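Monday at Lemero: our open evening

We had a lovely turnout for the open evening in the Lemero workshop, 119 people by Igor Gajdoš's clicker at the door, and I'm still finding coffee cups behind things. Most of you went straight to Wing-sze Chou's table, where the arm was working with a ball, a cube, a cylinder and a wicker basket.

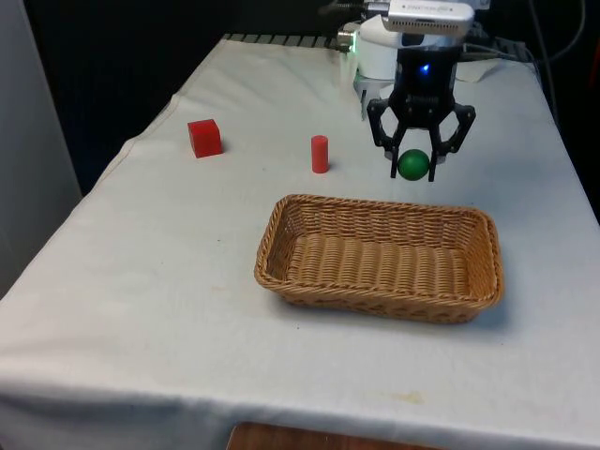
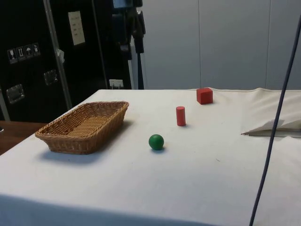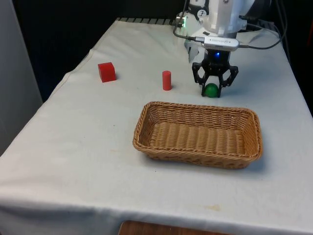 The green ball, the two red blocks and the basket at Wing-sze's table.

Wing-sze talked for nearly 19 minutes before stopping for questions, and then the questions went on longer than the talk did (which I loved!). Themis Deligiannis wanted to know how a gripper copes with something that rolls, and that got us onto finger shapes, and from there, somehow, to his grandmother's olives. We had to be nudged out of the room at 8 so the second group could come in.

Many thanks to Abelardo Guzmán for setting out the chairs, and to the folks from Arkalent who came all that way in the rain. If you missed it, there are two more evenings planned before December. Drop Eusebio Ayala a note at the front desk and he'll put your name down.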